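Wostness Hand Pair – handheld grippers for recording demonstrations

Shop > Data collection > Handhelds

In stock, ships from Nidau. Lead time on the blue fingertip covers is longer at the moment, see below.

Two handheld grippers, one left, one right. You hold them, you do the task, the recording goes to your training set. No arm needed in the room. Marker cube on each hand for pose tracking, head camera sees both cubes plus whatever is on the mat.

What you get
One left gripper, one right gripper
Marker cubes, fitted and measured
Fingertips, dark grey, one set
Fabric fingertip cover, blue
Head strap (camera sold seperately)
Printed quick start, two sides

Fabric cover or bare tip? Depends on the object. Bare tip for buttons and edges. Covered for anything glossy that slides about. Plenty of users run one of each. Label your sessions if you swap halfway – the model will notice even if you don't.

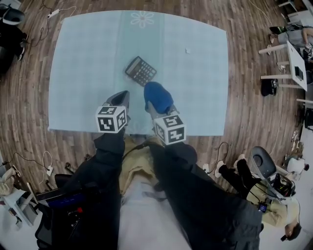
Floor or table, both fine. Floor gives more reach and people shift their weight more, so expect more head movement in the recordings. Keep both cubes in view at the start and end of each take. Middle of the take matters less, tracking picks up again after a short gap.

Good first tasks: push an object to a spot, turn it, pick it up and put it down, pass it from left to right. Small desk things are best. Keep takes short. Change the starting angle every time, otherwise you get 100 copies of the same take and a policy that only works from there.

Memory: 396 takes on the standard card at default settings. Bigger card is fine, format it in the gripper first not on the laptop.

Updates, Sun 22 April
Firmware 3 is out. Fixes the dropped frames when both triggers are squeezed together. Update left hand first, then right. If the light stays amber, hold the trigger and restart, dont pull the cable.

From customers
"We got to 3000 takes before changing a fingertip. Trigger on the left is a bit stiff when new. Would like a longer cable." – Abrehet Endale, Wernemcombe

Spares
Fingertips, pair. Fabric covers, blue only, back in September. Marker cube, single – needs re-measuring after fitting, sheet is in the box.

Not included: camera, mat, laptop, training software. Exports open in Koutsoukos without converting.

Questions on orders or bulk prices, ask for Vasiliki Kokkinos. Returns within the usual period, cubes must be unmarked.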